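# Chapter 5: Surfaces, Light and the Feeling of a Room

Before we choose a paint or a floor, we must learn to look at what the light is doing. Many students begin with colour charts. In this course we leave the charts closed until Chapter 12, and we spend the first lessons with grey.

Grey is a good teacher. When two walls have the same paint, they almost never have the same tone, for the light reaches each of them at a different angle. The eye reads this difference and understands that there is a corner, even if no line is drawn there.

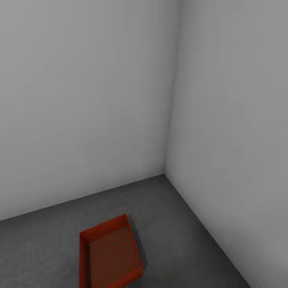 *Figure 5.1. Two plain grey walls meeting at an inside corner. Compare the tone on each side.*

In the Stiment method, which we follow in this book, the student notes the tone of each surface on a scale from 1 to 17, where 1 is the lightest. The number itself is not so important. What matters is the step between two neighbouring surfaces. A step of one or two gives a calm room. With a step of 4 or more, the room begins to feel divided, and small rooms suffer from this most.

## 5.1 Floor and furniture

The same thinking can be used for wood, but here we have also the grain. A pale floor with fine lines will look quiet next to white furniture and quite busy next to dark red furniture. It is wise to put a sample of both materials side by side, on the floor and not on a table, and to look at them from standing height.

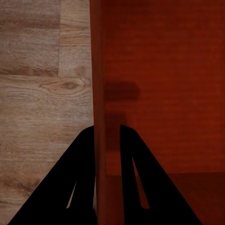
*Figure 5.2. Light wood-grain floor against a deep reddish-brown surface.*

Knots and joints need some attention as well. A knot which is close to the edge of a cupboard draws the eye to that edge. In the Drirkoson flat, which we shall study in Chapter 12, the boards were turned so that the strongest knots lay under the bed.

## 5.2 Very dark objects

Black absorbs most of the light that falls on it, and so the form of a black object is known mainly by its outline.

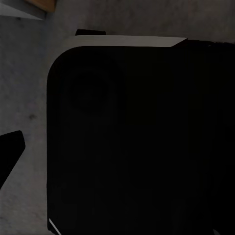

For this reason a designer should judge a dark object by its shape and its corners first, and by its details much later. A rounded corner makes a heavy thing look softer. A pale strip near a dark mass will look paler than it is.

**Before you continue**

Choose a room you know well and visit it in the morning and again in the evening. Write down the tone of each wall, of the floor and of the darkest object, and keep the notes for the exercise in section 5.4.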